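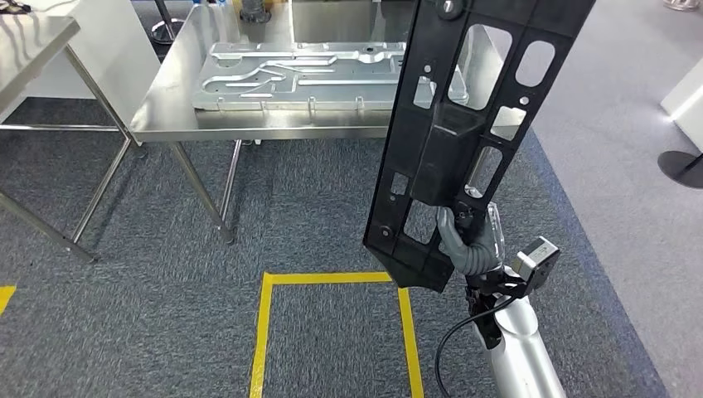
The Gralent steel table, with the grooved aluminum plate lying on it and a ribbed black panel in front.

I put off buying a proper work table for years, because I had my grandfather's old bench and I loved it, wobble and all. But then the wobble got worse, and I was folding cardboard under one foot every single morning, and finally Lenuța Radu (who has far less patience than I do) sent me a link to the Gralent and told me to stop complaining. So I did! We now have two of them, and I've been using them since October, which I think is long enough to have an opinion.

First, the top. It's stainless steel with a brushed finish, and I really do like looking at it. Fingerprints show less than I feared. Scratches are another story – slide anything with a bolt head across it and you'll leave a line, and I have left plenty. They blend in with the brushing after a while, or else I've stopped caring. A damp cloth takes off grease without any fuss.

The legs are thin tubes set at an angle, with a crossbar lower down, and when the box arrived I thought, oh dear, those are never going to hold. I was wrong about that. I've had heavy aluminum plates parked on mine for weeks and it stands perfectly still, even on our carpet. What I will say is that angled legs take up more floor than you'd expect from the size of the top, and I've caught my toe more times than I'd like to admit. If your room is tight, measure at the feet.

Putting the first one together took me 109 minutes, and that includes a coffee and one crossbar put on backwards. The second took 30, with Bogdan Mocanu holding the other end. The instructions are small drawings with no words at all, so lay out every part before you begin and don't tighten anything until the very end.

My complaints: it rings. Set down a wrench and the whole room knows about it. I bought a Tudose rubber mat to work on, and that helped a lot. I also wish it came with a shelf, because the space underneath is just sitting there.

I paid 300 for each, delivered to the door, and I'd pay it again. The old bench has moved to the garage, where it holds paint cans and still wobbles.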